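**Stotdale Library Notes – 1/29/26**

Quick one this time, lots going on and the printer is down again.

Reading room reopens Monday week – sorry, scratch that, date still to be confirmed, will go up on the front door. Painting is done. Shelves are back. Carpet in the kids' corner still smells a bit, windows open till it doesn't.

Winter book sale: 142 books gone, mostly paperbacks and cookbooks. Leftovers are on the cart by the stairs, take what you want, no charge. Please don't leave more on top of it. We mean the encyclopedias.

Overdues. There are 17 items out past the new year, including both copies of the Tutusgate walking guide, wich people keep asking for. Bring them back and we'll say no more. No fines before March. After that the old rates apply.

Large print – new box came from the Kruger branch on swap, some 80 titles, heavy on westerns and sea stories. Ours went over there in return. Swap lasts till summer, so if you're halfway through a series ask at the desk and we can send for the next one.

Puzzle table stays. Several of you wrote in. It moves to the window side where the light is better, and the newspapers go where the puzzles were. Finished puzzles can stay up for 7 days, then back in the box please, with ALL the pieces.

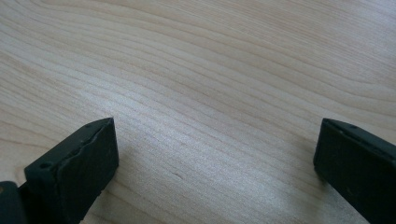
Study spots can be booked again from the desk or by phone, two hours at a time, longer if it's quiet. Drinks with lids only. Laptops fine, calls outside.

Bus riders: the Trusska line has changed its evening times and the last one now leaves before we close. Check the sheet at the stop. We asked about moving it back, no answer yet.

Still need – spare bookends, a working stapler, jigsaw boxes with lids that fit. Drop off at the desk anytime were open.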